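Small chest of drawers from Gerkero - my review after a few weeks

I'd been looking for something to sort out the clutter on my work table for ages, and after far too many evenings scrolling I ended up ordering the little two-drawer chest from Gerkero.

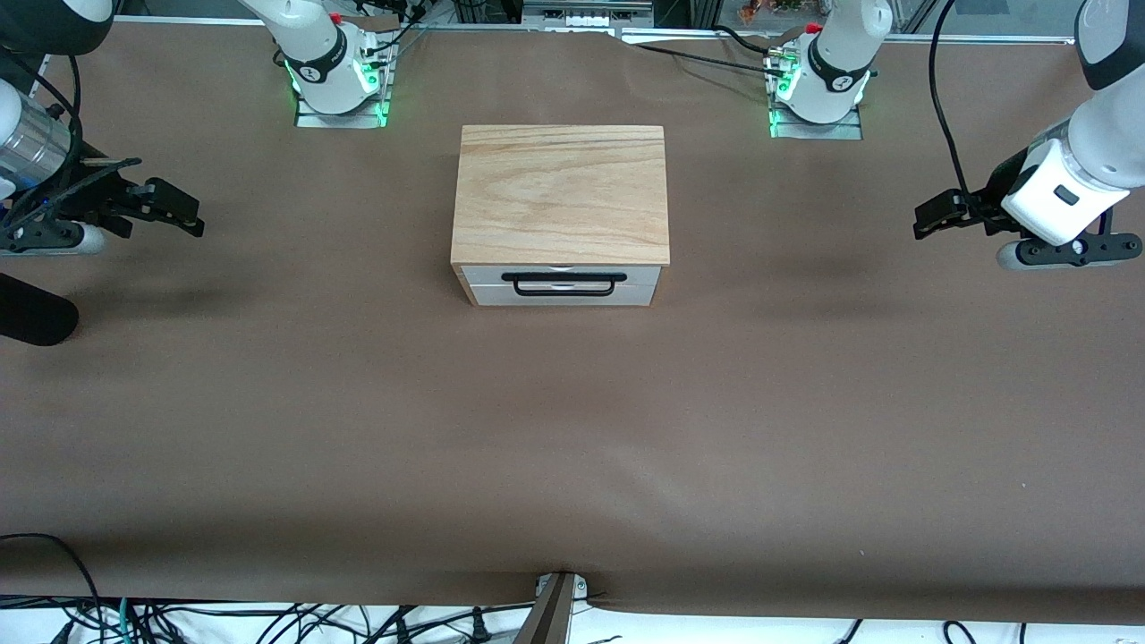 So, first things first, it's low. I'd got it into my head that I was buying something taller, and my friend Ximena did ask if I'd bothered to read the measurements (I hadn't, not properly). But I've come round to it completely. I can see over it when I'm sitting down, and it doesn't loom over everything else I've got going on.

The top is my favourite bit. It's a light wood colour with a lovely wavy grain running from side to side, and it stops the white front from looking too much like an office cupboard. I did think about painting it at one point and I'm so glad I left it alone!

I'm less sure about the handle. It's a black rectangular bar, and it sits across the front so that it goes over part of the lower panel as well as the top one. I really like the look of it against the white - very smart - but I'd have gone for something slimmer if there'd been a choice. Florencio thinks I'm being fussy and that the handle is the best thing about it, so there you go.

The top drawer has all my pens, tape and scissors in it. The bottom one was meant to be for receipts and is now mostly ribbon and birthday candles. Both run nicely enough, although the lower one was a bit stiff for the first four days or so and I rubbed a candle stub along the edges, an old trick of my mum's.

One tip: put some paper down if your table marks easily. I've got brown paper over the whole of mine anyway for messy jobs, and it's saved me worrying about scratches when I shove the thing about.

I paid almost 50 pounds, and delivery was extra, which I grumbled about. Would I buy it again? Yes, I think so, and I've got my eye on a second one for the hall if they ever do it with a different handle.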